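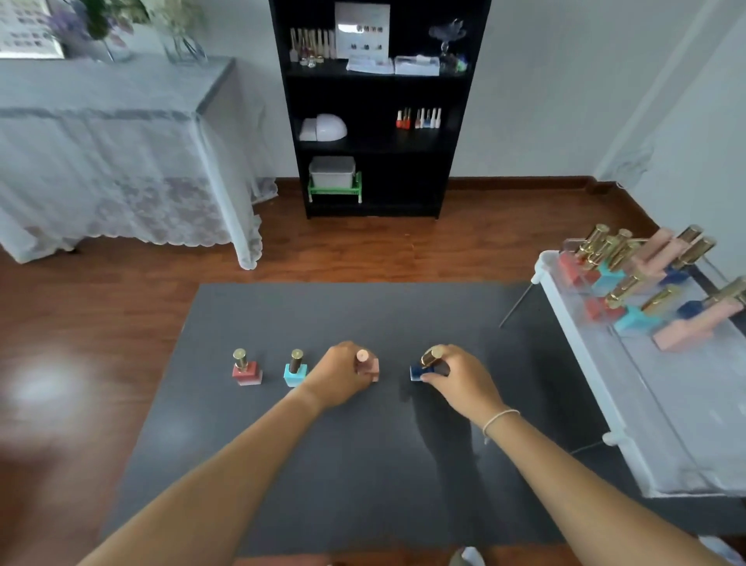
Left hand on the pink bottle, right hand on the navy one.

Print | E-mail
4 min read
Last updated: June 4, 2026

Object tracks jump from the mat to the cart (nail polish task)
Product: Gurkard tracker
Project: Dalsgaard
Status: Fixed for us, leaving open for the docs change
Opened by: Skikville lab

What's going wrong

Hi all! I'm running the bottle task for Dalsgaard and I've got a problem with object identity that's been eating my week. We take head-camera video of a person handling little nail polish bottles, Gurkard turns that into hand tracks and bottle tracks, and then Gravuneck learns a two-armed policy from the tracks. Lovely when it works. The trouble is that a bottle track will be sitting happily on the grey mat, a hand comes over the top of it, and when the track comes back it's over on the white cart to the right, glued to a different bottle of the same colour. The turquoise and the navy are the worst for it, with their twins right there on the rack.

The full set is 1313 clips. I pulled 300 of them to check by eye (so much tea) and 14 had at least one jump to the cart. Doesn't sound like a lot, I know, but the policy takes those tracks as gospel, and in the simulator the right arm would every so often abandon the job and lunge off sideways toward nothing. Pretty funny the first time!

First things I tried

Turned up the appearance threshold. Fewer jumps, but then the pink bottle lost its track every time a hand closed on it, and the pink bottle is the one we care about most. Put it back.

Swapped the colour histogram for the learned embedding. I had high hopes for this one, but a small gold-capped bottle looks an awful lot like another small gold-capped bottle, and the embedding agreed. Also slower.

Masked out everything to the right of a fixed line in the picture. Works beautifully until the wearer turns their head, at which point the line lands somewhere silly. Back to the drawing board, and I did feel a bit daft for that one.

Yoga Goh's reply, pasted in from e-mail so it's all in one place

"Have you checked whether the hand labels hold up in the same clips? If left and right are swapping you'll get a bad contact estimate, and the re-ID step leans on contact. I'd rule that out before touching the matcher. The person's bracelet is on the right wrist, so you've got a free ground truth."

Good shout, and I hadn't thought of the bracelet at all. I went back through the 14 bad clips with only the wrists in mind. The labels had swapped in 2 of them. So it's a real bug, and I've logged it separately, but it can't be the main cause of this one.

The bit that's hard

The moments that break things are the ones where both hands crowd onto one bottle. When the pink one is being twisted apart, the left hand has the body and the right hand is up near the cap, and the right hand and wrist end up in front of the blue bottle too. The tracker sees a sliver of its base, decides that isn't enough, declares it gone, and starts shopping for a replacement. There's one with the right colours on the cart. Off it goes.

So it's the bottle behind the busy hand that jumps, and I'd been staring at the one being held. That explained why my threshold fiddling only ever made things worse in a new spot.

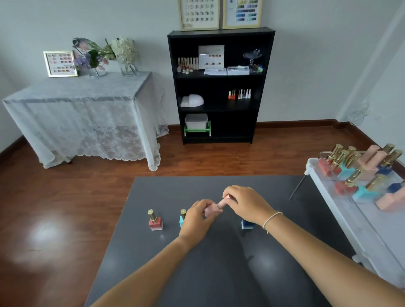 What fixed it

Two changes, both in the re-ID step:

1. Each track now carries a surface ID. A bottle that was last seen standing on the grey surface can only be matched to something on that same surface, unless a hand was touching it when it vanished. The surface is fitted again as the head moves, so no more silly fixed line.

2. If a hand or forearm is covering the last known position, the track goes into a "hidden" state and waits. No shopping allowed until the arm clears.

Reran the 14 and the cart jumps are gone from all of them. Full rerun is going on the Skikville machine now and I'll post the Gravuneck results here when training finishes.

Still open

The surface ID needs a line in the Gurkard docs, as it's off by default. Yoga, would you mind having a look at my wording? It's in the branch.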